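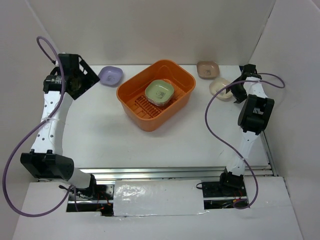
Cable faults are the commonest cause of lost hours on small arms, and the case in these notes is typical. The Wernar cell ran a sorting task with two arms sharing one table. It had passed its acceptance run and had been left largely alone through August. The fault was in the gripper cable of the right arm, and it showed up first as a software problem, so two people spent most of a week looking in the wrong place. The purple cables on this kind of cell run outside the arm, from the gripper down to the base, with enough slack left in them to make a loop at the side. The slack is needed. It is also where the trouble began.

Unit 4: Intermittent faults and the stop chain
Read before the lab session. Bring the blank fault log from the back of the course pack.

1. What happened

The task was to put small bowls into a basket, one at a time, with either arm allowed to pick. The controller was a Sergate unit and the task software was Skilero, both at the versions used in our own lab. At cycle 2,366 the right gripper stopped reporting its position while the arm was moving towards the basket. The last good value said "closed", and the software went on using it. The bowl had already been dropped. The arm completed the place move with nothing in its fingers and returned for the next bowl with the jaws shut. It came down on the rim and pushed the bowl against the wall until the joint torque limit tripped.

There was no injury and the arm was not damaged. The bowl cracked.

2. What was tried first

The operator cleared the trip and restarted. The cell ran normally for the rest of the shift. The same thing happened the next morning, and again after lunch. The log showed a position error each time, so the gripper calibration was redone and then the motor was changed. Neither made any difference. The old motor was later bench tested and found to be sound.

Note the order of work. A part was replaced before anyone had moved the cable by hand with the power on and the arm held in a fixed pose. That check takes a few minutes and would have found the fault on the first day.

3. The cause

One conductor had broken inside its insulation close to the gripper connector. The cable had been tied too near the wrist, so every turn of the wrist bent it at the same point. With the arm in its rest position the broken ends touched and the signal was good. At full reach towards the back of the table they parted. The gap lasted up to 200 milliseconds, long enough to lose several position messages and short enough for the line to look healthy whenever somebody went to inspect it.

4. Why the arm did not stop

The gripper signal was not part of the stop chain. The chain covered the emergency stop button, the enclosure switch and the joint torque limits. A missing gripper message only raised warning 51, and warnings were written to the log without stopping motion. The setting had been chosen during commissioning, when the warning appeared often for harmless reasons, and it was never changed back.

The Rahimi method, covered in Unit 2, asks what the machine will do if each signal freezes, disappears or is wrong. Here the first two cases had the same effect, as the software kept the last value and did not check its age.

5. Changes made

The cable was replaced and the tie moved further down the link. A message older than the set limit now brings both arms to a controlled stop. Restart needs a person at the cell – a remote reset is refused. Cable flexing was added to the monthly check.

6. For the lab

Isolate the power before touching any connector. For the live flex check, keep the arm in hold mode, stay outside the reach of the other arm, and have a second person at the stop button. Move the cable slowly along its whole length, starting at the gripper end, and write down the pose and the position on the cable for any dropout. Do not pull on the connector.

Hand in the completed log with a one-page account of which signals in your cell could freeze without stopping it.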